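Skendano News
From the tea corner: a tin for the sachets

The tea corner on the first floor has been a sore point since the move in September, when we went from a proper kitchen to one cupboard and a kettle. Most of the complaints have been about the small stuff: sachets of sugar and sweetener spilling out of torn cardboard boxes, sauce packets at the back of the drawer, and never a stirrer when you want one.

We had a clear-out on Sat 5 April while the building was quiet. Everything came off the shelf and was put into three piles – keep, use up soon and throw away. The throw-away pile was the biggest. Some of the coffee sticks had gone hard, and a bag of creamer had split and coated everything under it.

We also wanted to settle where things should live. The cupboard is too high for some people and the windowsill gets the sun all afternoon, so we have gone for one of the pale wooden tables in the carpeted room next door.
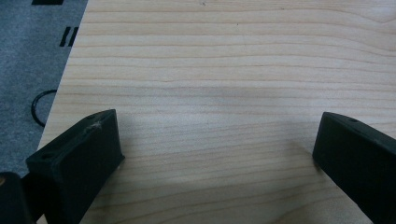 The tables wipe down easily with a damp cloth, but please don't use the scouring pads from the sink on them. We have already had one top refinished after a curry lunch and it cost us £133. If you spill something sticky, warm water and a drop of washing-up liquid will shift it. Please also keep drinks away from the edges, as the carpet is harder to clean than the wood.

For the sachets themselves we looked at a few options. Rebane sell a stacking set with clear drawers, but it takes up half the table and the drawers are too shallow for anything except teabags. Tekix do a wall rack, which would have meant drilling. In the end we used a tin we already had. It has a hinged lid, it holds plenty, and you can carry it through to a meeting with one hand.

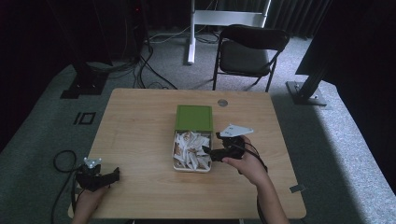 The tin with its green lid open, filled with small wrapped packets.

A few requests now that it is in use. Put loose packets back in the tin and close the lid when you have finished. Empty wrappers go in the bin, including the torn-off corners. If you bring sachets back from a café or a train, they are welcome, but check that they are dry and unopened first.

The tin will be topped up every 20 days from the stock cupboard. We buy in boxes of 1,000 from Lurkeo and the last box went in nearly a month less than it should have, so take what you need for your cup and leave the rest. Anyone who gets through a lot of sweetener may prefer to keep a jar at their desk.

Stirrers are not going in the tin, as they are too long for the lid to shut over them. They will stay in the mug by the kettle. The seven teaspoons that went missing over the winter are still missing, and the tray by the sink is the place to return them.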